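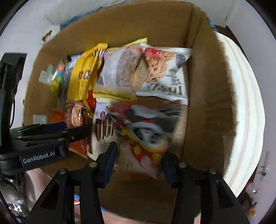 December, bench notes - shelf life, oat bars

Sunday, in at 7:40, heating off again. Wrote most of this standing up so excuse the mess.

Picking up from where Genalyn left it. She pulled the week 5 samples and put them in the cold room with the lids taped, labels facing the wall (please don't). Question is still the same one: why do the Bultau bars go soft at the edges when the middle stays fine. Same recipe, same oven, only the wrapper changed.

Weighed the first lot before coffee. Balance drifting, had to re-zero twice, door of the draft shield doesn't close on the left. Jianguo says a strip of felt would fix it. Will try.

Bars, old film: barely moved since week 4. Happy with those.
Bars, new film: all up in weight, the ones nearest the seal end worst. One of them bends before it snaps. Tastes ok, bit like a cereal bar from the bottom of a coat pocket.

So water is getting in. Don't think it's through the film itself. Did the dye test on empties from the same roll - blue water in, hang upside down over paper towel, wait. 2 leaked, both at the corner where the fin folds over. Tiny, you'd never see it by eye. Kept the paper towels, they're in the blue folder, smell of the marker is from me and not the dye.

Sealer log: jaw temp looks steady but whoever filled in the sheet rounded everything to the nearest ten. Useless for this. Dexter is going to write down the real number from now on, plus the dwell time. Asked him to run a short set at the higher setting and another with longer dwell, and not both changes at once like last time. 466 wrappers left on the roll by his reckoning so we can afford to waste a few.

Phoned Muammer about the film. He thinks the new stuff is thicker at the fold and wants more heat to get all the way through four layers. Makes sense. He'll send the data sheet, said that last month too.

11:15 - humidity cabinet alarm. Water tray was dry. Topped up with 900 ml, distilled, came back to set point in some 5 minutes. No idea how long it had been dry. The door seal feels fine. Anything that came out of the cabinet this morning gets a question mark next to it, incl. my own weights for the top shelf. Annoying. Will repeat those.

Texture: used the Skorkadeck, three point bend, old fixture. First couple of bars slid off the supports so I threw those readings out. After that it behaved. New film edges are clearly softer than new film centers. Old film no difference worth talking about. Haven't done the stats, plots are on the shared drive under my initals.

Crackers (Prajapati) - only looked, didn't measure. Still crisp, bit more oil smell than I remember. Marites has the better nose, leaving a plate under foil for her on the side bench. Do NOT eat those, they are not spare.

Side thought. We always store the bars flat and the shop stands them on end. If the weak corner is at the bottom with the weight of the others on it, might open up more. Try one set on end next pull, cheap enough to do.

Another side thought, the honey. New drum was opened the same week as the film change. I'd put it down as a coincidence but the water activity on that batch never got written in. Sample should be in the freezer, second drawer, behind the Sunedura jars. Will look when my hands warm up.

To do
- felt on draft shield
- repeat top shelf weights, once cabinet has settled overnight
- dye test again after Dexter's runs, both settings
- find honey sample, measure aw
- chase Muammer for sheet
- tell Genalyn labels OUT
- new marker for the freezer, the blue one wipes off

Left 1:30. Cabinet reading normal when I went, tray full, wrote the time on the door in pencil. Marites has the key for the cold room til Tuesady.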